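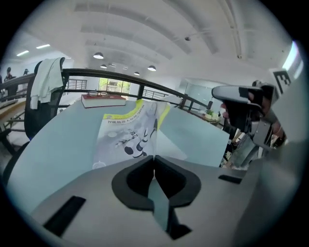 The Tondale public library will change the way it binds and stores its periodicals, under a plan posted with the county's records office on January 30, 2023. The plan covers 2780 bound and unbound volumes held at the Gouveia Street building. Thin glossy magazines, the kind with a soft cover that bends when the issue is held upright, will no longer be shelved standing. They will lie flat in shallow boxes. Thick hardcover volumes will also be stored flat where shelf depth allows.

The change follows a condition survey carried out in December by the library's collections department. Surveyors pulled a sample from each range and graded the spine, the cover and the text block on a four-point scale. Saddle-stitched issues received the lowest grades. In 42 percent of the sampled issues, at least one staple had rusted enough to stain the paper next to it. Cover creases parallel to the spine were the second most frequent fault.

"An unsupported issue leans, and the lean turns into a permanent bend within a couple of years," said Benedita Cunha, head of collections. "The paper stock on most titles printed after 1990 is coated. Once the coating cracks, it flakes, and we can't put it back."

The new boxes are made of acid-free board and hold up to 15 issues each. They will be supplied by Brodine, which also provides the map folders used on the second floor. Each box carries a label on the short side with the title, the date range and a shelf number. Rusted staples will be removed and replaced with linen thread sewn through the original holes. Issues with loose covers will be wrapped in plain paper and set aside for later treatment.

Titles in heavy demand will stay on the open racks for the current year only. Older issues can be requested at the desk, with retrieval expected to take some 15 minutes. Reading room hours are unchanged.

Work begins with the science and trade titles on the lower level, where relative humidity has been the hardest to control. Duarte Sampaio, the building engineer, said the air handler serving that level was rebalanced before the survey and that readings have since stayed within the target range of 40 to 50 percent. Two data loggers will remain in place while the boxes are filled.

Local history periodicals will be handled last. Several of these were bound in the 1960s with an adhesive that has gone brittle, and the department has asked an outside conservator, Rosário Patrício, to advise on whether they should be rebound or left alone. Her report will cover the full run of the Ririnness, a farm quarterly that ceased publication in 1974. The library holds the only complete set in the county.

Requests for volumes on the lower level may be delayed while that section is being boxed. A list of affected titles is kept at the periodicals desk and updated each week.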